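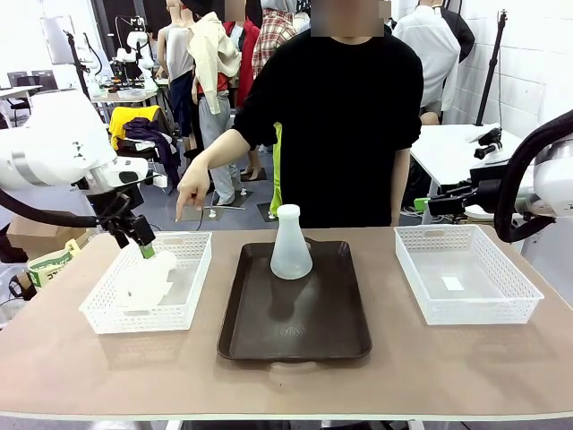 Contents of the tabletop sorting set

Starninmont Tabletop is a small collection of layouts made from baskets, trays and light lab ware. It covers sorting, placing and handing items between containers on a single table. Version 9 replaces the earlier mixed-container release.

Size: 2792 stills
Layouts: 101
Maintainer: Telma Escobar
Layout design: Pilar Jara, Konrad Sutter
Contact for corrections: Javiera Henríquez

Furniture and containers

The table has a pale pinkish-beige top with a white rim along the front. The standard layout puts a dark brown rectangular tray in the center and one white plastic mesh basket on each side. Both baskets have latticed walls and handle slots at the short ends. The tray has a raised rim, also with handle cutouts, and a glossy surface that picks up dark reflections from whatever stands on it.

Container names in the layout sheets are read from the front of the table: basket_left, tray, basket_right. Do not rename them if the baskets are swapped. The name belongs to the position.

Items

flask – conical, frosted translucent white, narrow neck, rounded white cap. Starts on the tray unless the sheet says otherwise. The cap stays on in all layouts.

soft_white – catch-all class for translucent white plastic items with no fixed shape. In the opening picture one lies partly bunched in the left basket. Outlines for this class are looser than for the flask.

label – small white rectangle on the floor of the right basket. It is not an item to be sorted. A basket holding only the label is recorded as empty.

Layout sheets

Each layout has one plain text sheet with four fields: layout number, start container, target container, notes. Start and target may be the same when an item is only being turned or moved within its container. Notes are free text – most were written by Salvador Pacheco and use his abbreviations (bl, br, tr for the three containers).

Known problems

Translucent items against white mesh are hard to outline. Layout 45 has the worst cases and was checked twice.

Reflections on the tray were included in the flask outline in early sheets. These were corrected in the May revision, but copies of the old sheets still circulate under the name Bavis.

Clothing mannequins and garments behind the table are not labeled. Filter on the three container names to exclude the background.

Related sets

Quiroga uses the same item names with a different table. Rorndale has deeper baskets and no tray, so its sheets need the tr field removed before merging.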